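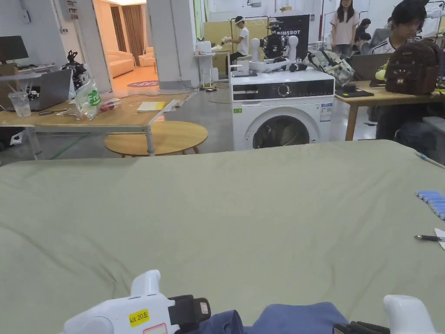
January 9, 2022
Irina Roman

Indigo vat, continued. The small vat (Tidden) has sulked since I topped it up. The surface should have a coppery skin and the liquor underneath should be yellow-green. Mine is the blue of a school jumper all the way down, so it has gone and oxidised while I was eating mince pies. pH strip says 9, which is low. Added lime, a spoon at a time, and a bit more fructose. Stirred in one direction like a grown-up, then lost patience and stirred in the other.

Left it an hour. Greenish at the edges. I will take greenish.

Large vat (Besska) fine, as ever. Smug, even. Dipped test strips of the Sandu linen, scoured and unscoured, 30 seconds each, three dips with airing between. Scoured took evenly. Unscoured came out looking like a map of somewhere with a lot of lakes. I had hoped to prove scouring was a waste of an afternoon, so that is annoying.

Weights, before I lose the envelope they're written on:
linen, dry, whole batch: 2967 g
cut off for tests: 600 g
soda ash left in tub: 1000 g, which won't see us through to spring

Jimik cotton still bleeds when rinsed. Fourth rinse and the water was as blue as the first. Either I dipped too fast and it's all sitting on the outside, or the cloth has some finish on it that the seller forgot to mention. Boiled one piece with a drop of soap to find out. The pan now has a ring. It was the good pan. Please don't make soup in it, and please don't ask me whose idea it was.

Compared with the strips pinned up in September: those have faded a touch on the window side, hardly at all on the other. The vinegar rinse ones are no better than the plain water ones. I have been defending the vinegar rinse for years and would like this entry kept away from my students.

To do:
- warm Tidden again tomorrow, check pH before adding anything (before, Irina)
- order soda ash
- scour the rest of the linen, all of it, no arguing
- find the other rubber glove. My left hand is fine, my right hand is a size 4 shade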